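Subject: Re: [bench-planning] Equipment list for next year, second pass
To: bench-planning

Hello everyone,

Thank you for being so patient with the first version of the spreadsheet. I know it arrived with half the rows hidden and a tab labeled "old old," and several of you wrote back very kindly to ask which one you were supposed to be reading. It was the other one. The second pass is in the shared folder now, and I'd like to talk it through in words before we all start typing into cells, which never goes well for us.

For those who joined the list in February, we have been working almost entirely in the simulator so far. The apartment scenes come from the Stullari pack, the episodes are run and stored through Jokeo, and the only money we spend on a regular basis is the Jokeo subscription, at 130 dollars a seat every month, plus whatever the graphics machine in the corner costs us in electricity. We have 6 seats. We are now planning for the year when some of this moves onto a real arm, and that is a very different kind of shopping.

I've tried to start from the tasks and work back to the parts. A paperback near the edge of a wooden table is the sort of thing I have in mind. It's a flat object on a flat surface, and a parallel gripper coming straight down on it has a choice to make: take it by the short side, take it by the long side, or nudge it out past the edge and pinch it there. Each of those wants something slightly different from the fingers. Short stiff fingers are lovely for the first two (if the book isn't wider than your opening!) and a nuisance for the third, where you want a thin tip and some give. Before we sign anything with Brunet I would like us to know which of the three we are paying for.

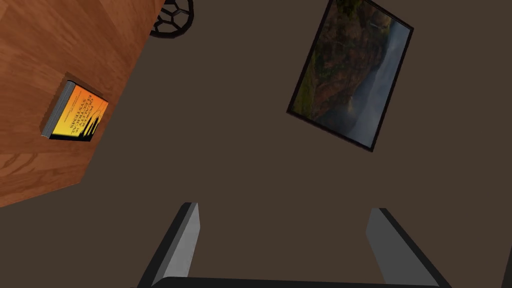

On 2024-02-11, Banstead wrote:

> Thanks for sending the draft. Our side has read it and we're mostly happy, but we want to push on the gripper line before it sets hard.
>
> The draft has one gripper and a large spares allowance. We would sooner see two grippers and a small spares allowance. When ours is being repaired the arm sits there, and so do the people. A spare finger set doesn't help if the fault is in the body.
>
> Second, the opening width. In simulation we've been getting away with a gripper that opens as wide as the model file says it does, and books of every size have been going in and out of it happily. The Brunet sheet gives a narrower opening with the padded tips fitted than with the bare ones. Please cost it with the padded tips, as that's how we would run it.
>
> Third, and this may be a small thing, could the tables and shelves come out of the same budget as the arm? Last time furniture was left to general funds and we worked on a door laid across two trestles until the summer.
>
> We don't mind waiting a quarter for the arm if it means these are done properly.

I'm going to answer these in order and then wander off a little, so please bear with me.

On two grippers, you've persuaded me, and I've changed the row. I had been thinking of the spares allowance as insurance, and it only insures us against the cheap failures. The second gripper costs more than the whole allowance did, so I have taken the difference out of the lighting line, where I'd been generous. If anybody wants to defend the lighting line, please do it this week and please be gentle. I do still want a modest amount for fingers, because we will break fingers. I would like us to be free to break them, too. The worst months I remember on any bench were the ones where everybody was being careful of the hardware and nothing got tried.

On the opening width, you're right, and I'm a bit embarrassed I missed it. I had copied the bare-tip number across from the front page of the sheet. The padded figure is in the notes column now. It means that the larger books in our test set can only be taken by the short side, and a few probably can't be taken from above at all. I don't see that as a reason to buy a bigger gripper. I see it as a reason to go back to Jokeo this month, narrow the simulated opening to match, and rerun the flat-object episodes so we learn how much it hurts us while learning it is still cheap. There are 111 of those episodes in the archive. That's a few nights on the machine we already own, and it costs us nothing we aren't already paying.

On furniture, yes, with all my heart. I worked at that door too. I've made a proper heading for it, called "Surfaces and supports," and put in a table, a low shelf unit and a set of blocks for raising things. I'd ask that the table have a straight, square edge and not a rounded one. It makes the edge-pinch attempts so much easier to compare with the simulated ones, where the edge is as crisp as you could wish.

Now for the wandering off. The line I've had the most trouble with is the one for props. It looks like the silliest item on the sheet and I keep expecting finance to strike it out, but I think it deserves a fair hearing. The Stullari apartments are wonderfully cluttered. That's the reason we chose them. You come around with the gripper open and there, over on the right, is a black stand made of thin bars with a sword handle lying across it, wrapped in olive-yellow cord in that crisscross diamond pattern, and a big dark slab of something next to it, and somewhere behind all that an opening in the wall with a red surround. None of it was put there to be convenient for us. A policy that has only ever seen a clean table has a bad time in a room like that, and we've all spent time this winter finding out how bad.

The question for the budget is how much of that clutter we need to own. I see a temptation to buy a real one of everything, and I'm as tempted as anyone (I have a browser tab open on display stands as I write this, and it's been open since breakfast). But what we need from the real room is the kinds of difficulty, and those can be had fairly cheaply. A stand made of narrow bars is hard because depth cameras are known to struggle with thin dark things, and any wire rack painted black will give us the same trouble. A wrapped handle is of interest for its shape and its grip texture, so a broom handle with cord wound around it will do nicely, and I'm happy to do the winding. For flat objects we can raid our own shelves for paperbacks. I have set the props line accordingly, and it's now the smallest on the sheet. I do want it to stay there as its own line, though, so that whoever is running episodes in the autumn can go and buy a rack without having to write to all of you first.

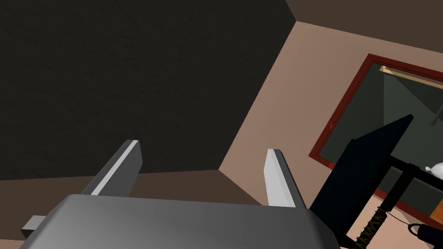

Archive view: 6 min read

Where things stand on the big item: Brunet have offered us the arm with a lead time they describe as "one quarter, usually." I have read enough of these to treat the last word as the important one. If we order at the start of the budget year I'd plan for the arm to be useful to us in the second half of it, with mounting, wiring and the safety walk-through coming in between. Banstead have kindly said they don't mind waiting, and I'd like us all to take them at their word and not schedule anything on the real arm before then. The simulator work doesn't stop in the meantime, and I've kept all the Jokeo seats through the full year. I did look at dropping one after the arm arrives. I think it would be a false economy, because we'll be running the same tasks in both places for a good while and comparing them, and that's when people will be queuing for the simulator.

Two things that are not on the sheet and maybe should be. One is a service contract on the arm. Brunet quoted it separately and I found the wording very hard to follow, particularly on whether the gripper counts as part of the arm or as an accessory. I've written to ask. If it's an accessory then the case for the second gripper gets stronger still. The other is storage. Real camera recordings pile up faster than our simulated ones do, as we keep the simulated episodes as states and only render them when we want to look at them. I don't have a good number for this and would be very grateful if someone who has run a real bench lately could send me theirs, even a rough one.

What I'd love from each of you, when you have a quiet half hour:

Look at the row with your initials in the owner column and tell me if the quantity is wrong.
Add anything you had to borrow last year. Borrowed things never show up in a budget, and then the lender wants them back.
Leave the totals alone, please. They're linked to each other in a way I no longer fully understand.

I'll hold the sheet open for 5 working days after this goes out and then send it up. If you need longer, write to me directly and I'll find a way. And to the Banstead side, thank you again for reading the thing so closely. The list is much better for it, and I'm sorry about the door.

Warmly,
the planning desk, simulation side

_______________________________________________
bench-planning mailing list
To leave the list, send a blank message with "leave" as the subject.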